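Ticket 4000 — table clearing, break room sim (Trallotier)
Status: open, priority 2
Opened by: Efe Nnaji

Right arm goes out to the table fine, then holds. No release, no error in the log. Timeout at 60 sec. Left arm never gets a task. Same on 7 runs. 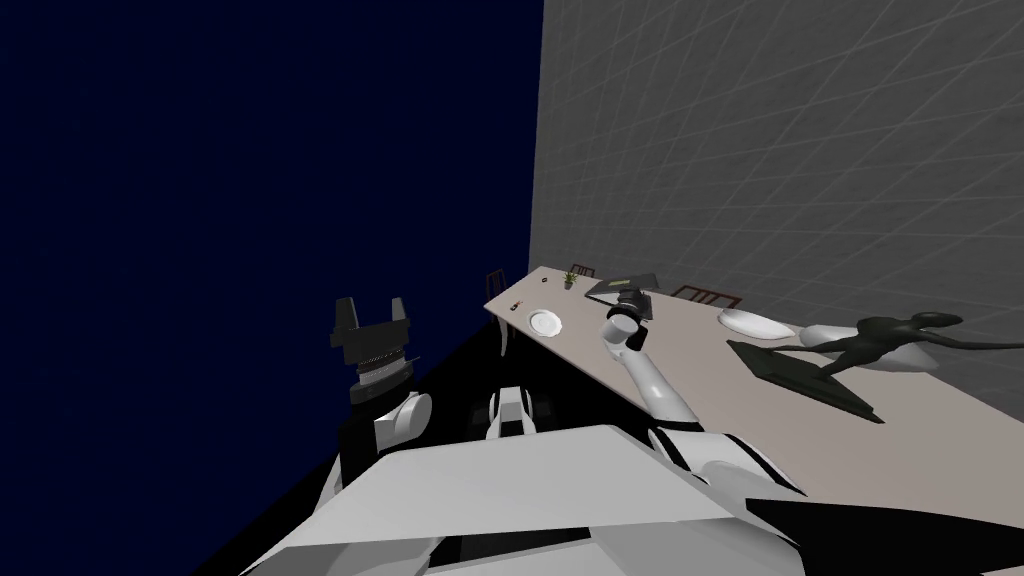
Sim view, right gripper holding the dark cylinder over the table, left open.

K. Kruger 2:40 pm — looks like the drop target is missing, not a grip fault. Re-running with teh plate set as target.

Also pls tell evening crew at Onu they keep clearing by hand til this closes. They were told July, shifts alredy changed for it.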